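Reviews Letters and diaries Nineteenth century

The Brillance Letters, 1871 to 1879. Transcribed and indexed. Cundico, paperback, 4 plates.

Posted 13 July 1999

The Brillance family ran a chandlery and wrote to each other constantly. Of the surviving correspondence, 1497 letters are held in one run, and this volume prints more than 29 of the longer ones in full, with extracts from others. The selection leans towards domestic matter: a missing umbrella, a quarrel over the price of coal, a cousin who would not return a saddle. Readers wanting the business side will need the earlier Dretemik edition, which has the account books but almost none of the jokes.

Transcription is conservative. Original spelling is kept, line breaks are not. Deletions are shown in square brackets, insertions in italics, and the two are easily told apart on the page. Dashes are all set to one length, which flattens the style of the younger daughter, who used them at three or four different lengths and apparently meant something by it. Dates supplied by the editor carry a query mark. I checked 19 of these against the calendar at the back and found one wrong: the letter about the flooded cellar is put in September, but it mentions lambs.

The notes sit at the foot of the page, in a size that is small but legible. They explain trade terms well and family nicknames poorly. "Old Amrani" appears in five letters before a note says that this was a horse. 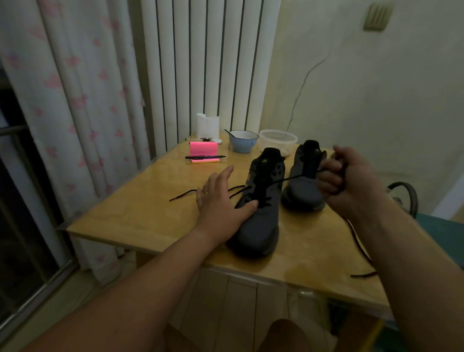 The index is the strongest part of the book. It runs to two levels, gives page and letter number, and includes objects as well as people, so that a reader can follow the umbrella from start to finish. Clothing has its own heading. Under "boots, laces of" there are six entries, all from one sulky exchange between brothers over a borrowed pair. The subject has not dated: a black lace pulled up from the collar of a dark grey trainer, with its neighbour's lace trailing across the table, would have given either brother a full page of complaint.

Binding is glued and opens stiffly. After two readings my copy has a crease down the spine but no loose leaves. The plates are grouped in the middle and are too dark, the second especially, where the handwriting cannot be read without a lamp. Paper is off-white and takes pencil.

Recommended for the index and the coal letters. Those who own the Dretemik will find little overlap.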